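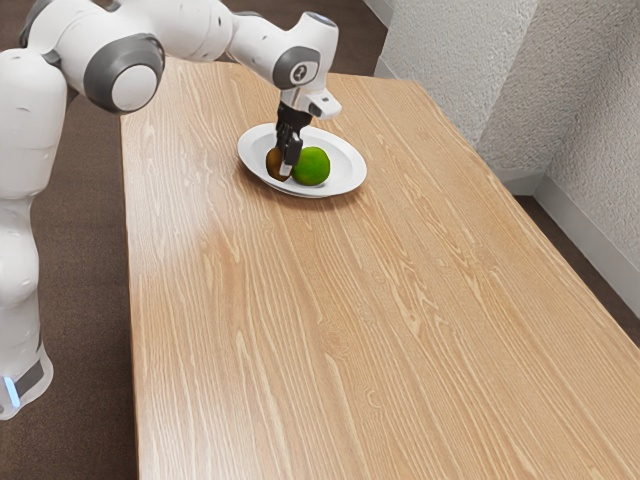

Computer rendering: robotic arm over a long wooden table.

Altumero Giving Circle – Frequently Asked Questions

What is a giving circle, anyway?
It's a bunch of neighbors who put their money in one pot and decide together where it goes. I started ours after years of mailing small checks all over the place and never hearing what became of them. There are 54 of us now!

How much do I have to put in?
Whatever you can manage each month. I've had months where my own share was pretty skimpy (car trouble, don't ask) and my vote counted exactly the same. Please don't stretch your grocery budget for this.

How big are the grants?
Each one is $4000, and we make two a year, one in June and one in December. People ask me why we don't split it into lots of little ones. We tried that early on, and the groups we gave to told us a bigger check was a lot more useful to them.

Who picks the winners?
All of us. Any member can nominate a local group, then I read through the nominations and check that each one is a registered nonprofit or has one acting as its sponsor. We talk over a short list of six at the potluck, and then everybody votes. If there's a tie, we vote again that same night.

Do I have to come to the potluck?
Nope, you can vote by email. But come if you can – the food is great and you'll hear things about a group you'd never get from its website.

Can I nominate a group I work for?
You can, but tell us up front and sit out the vote. Same goes if your spouse or your kid works there.

Can I give without my name showing up?
Sure. Write Anon in the memo line of your check, or pick it from the drop-down on the form. I'll still see who you are when I do the receipts, but I'm the only one, and your name stays off the thank-you list.

My online form showed the amount in đồng. Did I just give a fortune?
Ha, no! The Plikedia form we use has a currency menu, and Đồng sits close enough to Dollar that folks tap it by accident. Go back and change it before you hit submit. If you've already submitted, email me and I'll cancel the gift so you can start over.

Is my gift tax deductible?
Our money is held by a registered charity, so for most people who itemize, yes. I'm no accountant though, so check with yours. Receipts go out in January, and if yours hasn't come by the end of the month, look in your spam folder first and then holler at me.

What if I need to stop?
Just cancel it on the form, or send me a note and I'll do it for you. You don't owe me a reason. Gifts already in the pot stay there for the next grant, but you can still vote in that round if you'd like to.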